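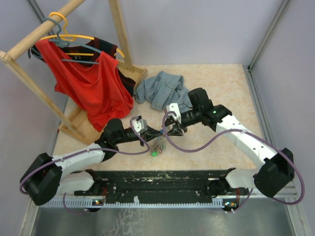
The purpose of this report is to examine how shared work surfaces in student accommodation are cleaned and looked after, and whether clearer guidance would reduce the damage recorded at the end of each tenancy. The study was carried out in two halls of residence, Drero House and Kavus Court, between November and the end of the spring term. Surfaces of many finishes were considered, and pale, faintly marbled tabletops in beige received particular attention, as residents described this finish as the hardest to judge by eye when deciding whether it was clean.

1. Background

Kitchens in both halls are shared by groups of residents, and each kitchen has a dining table and a fixed worktop. The accommodation office spent £3,300 on the repair of surfaces in the previous academic year. Most of this sum was used for burn marks and for staining near the kettle. No written guidance on surface care was given to residents when they moved in, although a general notice on fire safety was displayed in every kitchen.

2. Method

A questionnaire was sent to 100 residents, divided equally between the halls. It asked how often surfaces were wiped, what products were used and who was thought to be responsible. In addition, 25 residents agreed to keep a cleaning diary for four weeks. Diaries were collected in sealed envelopes and no names were recorded.

3. Findings

Diary entries showed that surfaces were usually wiped after the evening meal and seldom after breakfast. Residents of Kavus Court, where a rota was already in place, made more regular entries than those of Drero House. Several diaries mentioned the use of scouring pads on dried food. The question of responsibility produced the widest range of replies, and a number of residents left it blank.

4. Limitations

Diaries depend on the honesty and memory of the person keeping them. The repair costs supplied by the office were not divided by hall, so no direct comparison of damage could be made.

5. Recommendations

It is recommended that a single page on surface care be included in the arrival pack, that heatproof mats be supplied to every kitchen, and that scouring pads be removed from the starter kit. The rota used at Kavus Court should be offered to Drero House for a trial period of one term, with a second questionnaire to follow.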